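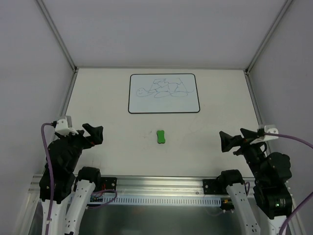 Home > Reviews > Home office > Boards & pens

Flisley lap whiteboard, nine months in
November. Posted by the usual reviewer

Bought the Flisley for shopping lists and phone messages, the small one with the rounded corners, and it has mostly ended up as a drawing board for the kids. Fine by me. Reviewing it in a rush between school pickup and tea so excuse the typing. Short version: good board, ordinary pens, buy a separate sponge. The surface is a cold sort of white, a bit bluish, and a thin blue line shows up on it really well, see the turtle with the smile and the scribbled shell. Black border is thin too, so you get nearly the whole face to draw on. Turtle's tail goes off toward the right side and there's still a strip left blank underneath for a name or a caption or whatever.

Size first. Fits flat on a desk with room for your elbows. Fits in a backpack if you take the lunchbox out. Fits on the kitchen bench beside the toaster but only just, and then somebody puts toast on it. No stand in the box, no hooks, no magnets. I leaned ours against the splashback for a week and it slid down every time the dishwasher ran. Lies flat now. Much happier.

Weight is good. A six year old can carry it one handed, which ours does, usually while running. It has been dropped on tiles, on the driveway, and once off the top bunk. One ding in the border, corners still tight, face hasnt lifted anywhere. The previous one (a Temar, cheaper, square corners) split at the corner inside a month and the edge went furry where water got in.

Writing on it. Smooth. Slightly too smooth with a brand new pen, you skate a bit on curves. Little kids don't care. If your handwriting is bad already it'll be worse. Fine tip pens are the go, the fat chisel ones just leave puddles at the end of every stroke and then you've got it up your sleeve.

The pens it comes with, meh. Blue, black, red. Red died first. Blue went streaky by the second school holidays. I swapped to Brunton fine tips and the lines are heaps better, plus the lids click so you know they're on. Worth the extra few dollars.

Wiping. This is where I've got opinions.

The board doesn't come with an eraser. There's a felt square glued on the end of each pen lid, the size of a fingernail, useless for anything past fixing one letter. Get a sponge. We use a little bright green one, bone shaped, pinched in at the middle so small hands can get hold of it. Pretty sure it was from the car cleaning aisle. Long side flat on the board, big strokes, done. Drawing gone in no time if it's fresh.

If it's not fresh, different story. Left a footy tipping table up over winter and it took a damp cloth, then the spray, then a bit of bad language. There's still a ghost of it if you tilt the board to the window. Any whiteboard would do that I reckon, but the old Indico one at work is better at letting go of stale ink. Indico is also a lot dearer and weighs as much as a paving slab.

Tip: rinse the sponge. A dirty one just moves the colour around and you get a grey film over everything. Also wipe the table as well, the dust comes off the board and sits there, and on a white table you end up with faint grey smudges that you'll be looking at all through breakfast. Metho shifts it. Check your table first obviously.

What I'd change:

Put a proper pen clip on it. Ours are always under the couch.
Make the back usable. It's just bare backing at the moment, a second face would be fab for noughts and crosses.
Ditch the red pen, give us two blues.

Model on the sticker was 401, if you're trying to match it. There's a bigger one with the same border but I haven't tried it and can't see where we'd put it. I paid 30 dollars including the pens, have seen it cheaper since, of course.

Would I get it again, yep. Probably will, there's two kids and one board and the arguing is getting old. Four stars. Loses one for the pens and the lack of anything decent to wipe it with.

Update: found the red pen. Still dead.

Previous review | Next review | Back to Home office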